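4.2 What the students did between class meetings

The weekly meeting at Flamden was only ever meant to be half of the course, and anyone who has taught an elective in the evening will understand why. By 6:30 on a Thursday people are hungry, somebody has driven straight from work, and the first stretch of any session goes to finding chargers and catching up on one another's news (which we came to think of as time well spent, though it never appeared in the syllabus). The other half took place wherever the students happened to live. Each pair signed out a set of hand-held grippers on the way out of the door, took it home, and used it to record short household tasks that we would then look at together the following week.

We should say a little about how the tasks were picked, as this changed a good deal while we were teaching. In the first version of the course, written by Lindsay and Gökçe over the winter, every student was going to do the same ten tasks in the same order, with objects handed out in a labeled tub. It was tidy, and it would have made our tables much easier to fill in. By the second meeting, though, the students were asking whether they could use their own things, and they asked so nicely and so often that we gave way. The tub stayed in the lab under the bench. From then on a task sheet gave only a verb and a kind of object ("fold something soft," "move something that can tip over"), and the pair decided the rest at home.

The effect on the recordings was larger than we had guessed. The class turned in 476 recordings over the term, and when Lopes went through them with the students in Allness, the review program we used for trimming and labeling, the group kept returning to the soft objects. Boxes and bottles had gone well and had given people very little to talk about. Towels, socks, paper napkins and wipes were another matter. A rigid thing is either between the pads or it has fallen, and a student can write that down in four words. A soft thing may be held by one fold while the remainder of it hangs down over the front of the gripper and hides the very place where the pads meet, and then two sensible people can watch the same few seconds and write down two different labels.

Figure 4 gives a fair idea of the difficulty. It comes from a task done at home, with a white wet wipe in the gripper. The wipe lies in several layers over the toothed blue pads, one corner trails off across the tablecloth, and another edge reaches up toward the snack package. Paterson asked the class to mark the point at which they would say the wipe was "grasped," and the conversation that followed took up the better part of an hour. Some students wanted the moment the pads first touched the cloth. Others wanted to wait until the whole wipe had left the table, and one pair argued, quite persuasively we thought, that with a sheet like this the word should be dropped in favor of a note saying which part was held and which part was free.

Light was the second subject the students brought up for themselves. We had warned them about dark rooms, and had even bought a few lamps, but we had said nothing about windows. In Figure 4 the daylight coming in from the balcony makes a wide white glare on the glossy tablecloth, and a pale wipe against a pale shine is hard work for the eye, never mind for a model. Several pairs met the same trouble on kitchen counters and on one very well polished piano lid. We talked about asking everyone to draw the curtains, and in the end left it alone, on the grounds that people do in fact tidy their tables in the daytime and a course about household work ought to put up with household light.

Figure 4. A crumpled wet wipe held in a hand-held gripper over a patterned plastic tablecloth, with a second gripper at the right and window light from behind the table.

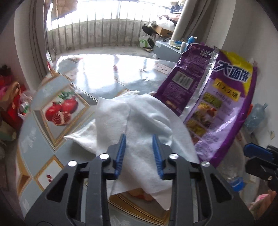

The labeling rule that came out of these discussions was written by the students, with only light editing from us, and we are rather proud of it. For each recording of a soft object the pair now wrote a note of no more than 100 words, in whatever plain language they liked, saying what they had been trying to do, which part of the object they believed they were holding at the start and at the end, and anything they could not tell from the video. The last item turned out to be the useful one. In the early weeks the notes were full of confidence, and by March they were full of remarks such as "left side hidden, we think it is folded under" and "ask Annag if this counts." Galbraith, who ran the Allness sessions with Lopes, kept the best of them on the whiteboard, where they gradually crowded out the reading list.

We did consider scoring the notes, and Gökçe drew up a rubric worth 100 points which was tried for a single week. The students were polite about it. What we noticed when reading that week's notes was that they had become longer and vaguer, and that the admissions of doubt had nearly vanished, presumably on the theory that doubt costs points. We went back to written comments the week after and the doubts returned, much to everybody's relief, ours included.

A word should also go to the equipment, for the sake of readers planning something similar. The open linkage of the gripper lets a student see a bit of the table through the arms, and several of them told us that they steered by those gaps more than by the pads. We had never taught this, and we added it to the handout as soon as we heard of it. Drummond, the campus workshop, tightened the screws at the joints between loans and kept a paper log of every set, so that when a pair complained of a stiff jaw we could look up who had used it before them and ask, in a friendly way, whether they had noticed the same thing. The log is reproduced in the appendix, coffee rings and all, and the handout in its final form follows directly after it.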